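Search this site Search

Introduction to Operations – Handout 4
Batch Size, Waiting and Work in Process
Posted Mar 13, 2019

Read this before the problem session. It covers the same ground as the January lecture on flow, with the Furgate case added. Bring a calculator.

1. What a batch is

A batch is the number of units that move together from one step to the next. Two batch sizes matter in most plants. The process batch is how many units a machine makes before it is changed over to another product. The transfer batch is how many units are carried to the next step at one time. They do not have to be equal, and many problems in this course come from treating them as if they were.

Small molded parts such as toy bricks are a common case. The molding step likes long runs. The packing step wants a mix of colors and sizes in every box, so it draws a little from many runs.
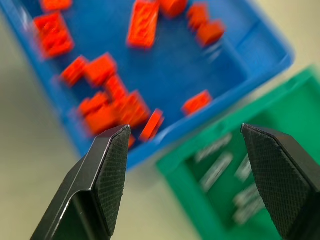 2. The Furgate case

Furgate molds plastic parts for several toy companies. Its largest customer, Comow, orders one brick in lots of 3,000. Changing the mold takes 3 hours. Once the mold is in, the press makes 1,000 bricks an hour.

For one lot, the press is tied up for 3 hours of changeover and 3 hours of running. Half of the time is spent making nothing. The plant manager's first idea was to run two lots back to back and store the second. Press time per lot falls to 4.5 hours, but the second lot now waits in the warehouse until Comow asks for it.

Write down both effects before you decide which is better. The saved press time is worth something only if the press has other work to do. Stored lots cost money whether the press is busy or idle.

3. Transfer batches

Suppose the next step is inspection, and inspection also handles 1,000 bricks an hour. If all 3,000 bricks are moved together, inspection starts when the press stops. Counting from the first brick, the lot is finished after 6 hours. Moving time is ignored.

Now move the bricks in trays of 300. The first tray is full after 18 minutes, and inspection starts then. It keeps pace with the press and finishes 18 minutes after the press does. The lot is done in 3 hours and 18 minutes.
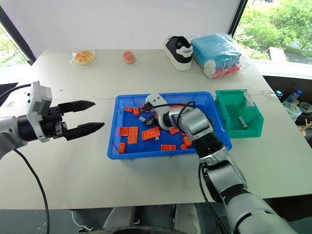

Does a smaller transfer batch make the press run faster?

The press rate stays at 1,000 an hour. Only the waiting between the two steps gets shorter, so the lot is finished sooner with the same machines and the same staff.

There is a price. Ten trays mean ten trips in place of one. If each trip takes a worker 6 minutes, that is an hour of handling per lot. On the final you will be expected to include this cost – leaving it out was the most common error last term.

4. Work in process

Work in process is everything that has been started and is not yet finished. It includes units in trays, on carts and in line for inspection.

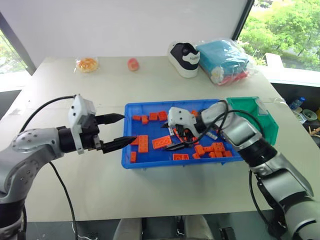 The rule to remember is that average work in process equals the rate of flow multiplied by the average time in the system. If a line turns out 1,000 units an hour and each unit spends 3 hours in it, there are 3,000 units in process on average. Use the same time unit on both sides. The rule holds for long-run averages and should not be applied to the first few minutes after startup.

Problems for next session

a) Furgate cuts the changeover from 3 hours to 1. Find the press time for one lot of 3,000, and the share of it spent on changeover.
b) Repeat section 3 with trays of 1,000. Compare the finish time and the number of trips.
c) Sampaio, a second customer, wants 300 bricks a day from the same press, using a different mold. List what you would need to know before accepting the order.

Show your work. Answers without units lose half credit.

Contact the course office | © 2019 Womodix Open Courses | Back to top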